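Speaker notes: Trays and Paper
Talk for the sorting and display group, Damdale, March
Speaker: Omid Ghaffari
Length: 37 minutes, then questions

Before I start

Put the handouts on the chairs. Check that the microphone is on. Ask Ieuan Foulkes to keep the clock and to raise his hand when I have four minutes left.

Drink water. Speak slowly. Last time people in the back row said I was too fast in the middle part.

Opening (2 minutes)

Good evening and thank you for coming. My name is Omid and I look after the seed and bead room at Stinarik. We have 175 trays in use there, and tonight I want to talk only about what we put on the bottom of them.

I know this is a small subject. When I told my wife the title, she asked me if it was the whole talk. But most of you work with small things on trays, and I think you have lost some of them, as I have.

(Wait a little here. If somebody laughs, good.)

Why we line at all (6 minutes)

Our trays are dark brown. When we bought them I liked the color very much, it looked serious. Then we put dark seeds on dark brown and we could not find them any more. A poppy seed on a brown tray is gone for the eye. You can feel it with the finger but you cannot see it.

White paper solves most of this. One sheet, flat on the bottom, and everything on it has an outline. The second use is for pouring. You lift the sheet with both hands, make a soft fold, and the seeds run down the fold into the jar. With a bare tray you must lift the whole tray and aim with the corner, and I am not good at this.

Ask the room: who lines their trays now? Who uses cloth? Give them time to answer. If somebody uses cloth, ask what they do with the threads.

First slide (7 minutes)

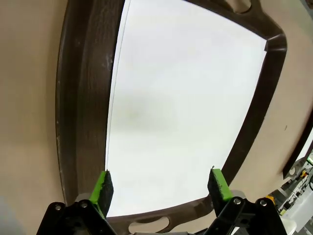 Slide 1. Brown tray with the sheet laid in, handle openings at two opposite sides.

Say first: look at the corners. A tray has round or bent corners and paper has sharp ones. On the upper right the paper goes into the inner corner of the tray. This is the place where I want people to look every time, before they put anything down.

Then speak about the left wall. There is a thin darker line where the paper meets it. In our room we run one finger along this line. If a seed can go under, it will go under, and you will find it when you change the paper.

About the rim: there are scuffs on it, small and pale. People ask me if we should change a tray when it has scuffs. I say no. The rim is for the hands and for carrying. I care about the floor of the tray and about the paper.

Also mention the handles. They are open holes, so you see the table through them. Do not pile your material as high as the holes. At Gosbridge they did this with lentils — I was there that afternoon and we were sweeping until supper.

How to cut the sheet (8 minutes)

This part is in the handout, so I do not need to read all of it.

Measure the floor of the tray, inside, and not the top of the rim. The walls lean a little on most trays and the top is always bigger.

Cut one sheet and try it. If it stands up at one side, take off a very thin strip, then try again. Do not fold the extra paper up the wall. It comes back down in one hour and takes the seeds with it.

When the first sheet is good, write MASTER on it in pencil and keep it in a drawer. All the next ones you cut from the master. We cut 16 at one time, which is what our cutter takes without complaining.

If you have trays from two makers, make two masters. We have the Kettunen trays for beads and they look the same as the others on the shelf, but the paper does not fit.

Paper weight: ordinary drawing paper is fine. Thin printer paper moves when you breathe. Thin card also works and stays flat, but it is hard to fold for pouring. Show both samples here and pass them to the first row.

(If I am late, skip the story about the wallpaper.)

Second slide (7 minutes)

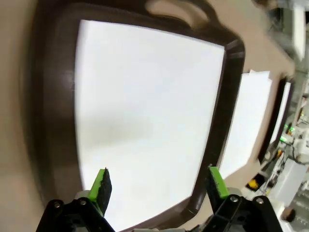 Slide 2. Glossy brown plastic, white sheet, narrow border left around it.

Point to the border. The sheet covers nearly all of the floor and there is only a narrow brown edge around it. I like to see this edge. It tells me that the paper is not pushing on the walls.

Next, the shine. The plastic is smooth and it gives reflections, you see them along the left rim. Beads on a shiny floor give you a double picture, one bead and one ghost. Paper has no such shine and the eyes get less tired. After two hours of sorting this is a big difference.

Now the gray shadow across the sheet. It is soft, without a sharp line, but it is enough to make white beads and cream beads look like brothers. Put the lamp at the side of your weaker hand and turn the tray until the part where you work is bright. Small stains on paper can look similar to a shadow, so move the tray. If the gray stays in the same place on the paper, it is a stain and you change the sheet.

When to change the paper (4 minutes)

For seeds, after every variety. Please do not save paper here, one old seed in a new packet makes trouble the whole summer.

For beads, when it has marks or a fold that does not lie down.

Used sheets we keep for wrapping, if they are clean.

End (3 minutes)

Thank Ieuan for the clock. Say that the handout has the cutting steps and a place to write your own tray sizes. The master sheets are on the side table if somebody wants to hold one against their own tray.

Questions I can expect: Can I glue the paper? (No, you cannot pour then.) Black paper for white beads? (Yes, I do it also.) Where to buy trays? (Tell them to ask Ieuan, he does our orders.)

Collect the samples from the first row before people leave.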